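Drikstead dedicated server: notes after the second patch

5/20/21

I have been running a private Drikstead server for a small group since December. The game is a four-player co-op shooter from Zaton, sold mainly on the strength of its horde mode, and the dedicated server files are a free download for anyone who owns it. The second patch changed enough under the bonnet that my old notes are no longer much use, so these replace them.

Tick rate

The server used to run at a fixed 20 ticks per second. The patch notes mention "improved simulation stability" and leave it there. In practice the rate is now variable, with 20 as the floor, and it climbs when fewer enemies are alive. You can pin it with sim_rate_lock in the server config. I recommend doing so. With the rate left to float, melee hits registered late for the two players with the highest ping, mostly in the few seconds after a wave spawned, when the rate drops sharply.

Locking it costs a little smoothness between waves. None of my group noticed until I told them.

Enemy cap

The default cap is still 1,000 entities per map, which includes corpses, dropped ammunition and the birds in the harbour level. Corpses are the problem. They used to be cleared after two minutes and now stay until the wave ends, so a long wave on the highest difficulty can reach the cap with only a third of its enemies alive. The spawner then stalls and the wave timer keeps going.

Viorica Moldovan found the fix, a line reading corpse_ttl that was left out of the sample config but is still read at start-up. Set it in seconds. I use 45. Values under 10 cause a stutter on the host whenever a large group dies at once, and I have not worked out why.

Memory

Usage grows by about 60 MB per completed map and is never released. After an evening's play the process is well over what it needs. A restart between campaigns clears it. I have mine on a script that checks for zero connected players and then waits five minutes before restarting, as the lobby counts a player on a loading screen as absent. The first version did not wait and threw everyone out twice.

Mods

Only two of the ones we used still work.

Plondirex, the loadout manager, has been updated and runs without changes. Its saved profiles moved to a new folder, so copy the old ones across before first launch or it will write blank ones and use those.

Edet, which rebalances the shotguns, loads but reports the wrong version to clients. Anyone joining gets a mismatch warning. It can be dismissed and the weapon values are correct once in the map. Benedek Dobos maintains it and has said in the mod's thread that a proper build is coming when he has the time.

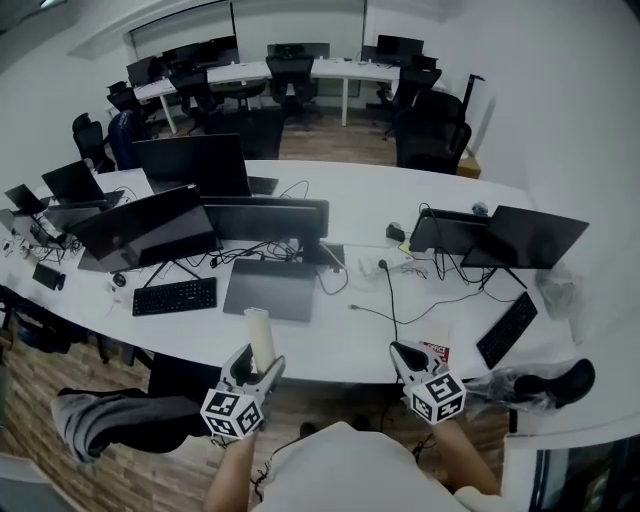

Ports and the server browser

The query port is now the game port plus 2. It was plus 1 before. If your server accepts direct connections but does not show in the browser, check this first. My router had the old rule and I spent an hour reading logs that had nothing wrong in them.

The browser also stops listing results at 1,995 servers, sorted by whatever order the master list returns. A private server with a password can therefore be missing from the list while running perfectly well. Give people the address and have them save it as a favourite.

Still broken

Voice chat drops for the host after a map vote. Reconnecting restores it.

The ban list is read at start-up only. Adding an entry through the console works until the next restart, after which it is gone unless it was also put in the file by hand.

Difficulty votes with a tie pick the lower option, although the text on screen says random.

I will update the config section when the next patch is out.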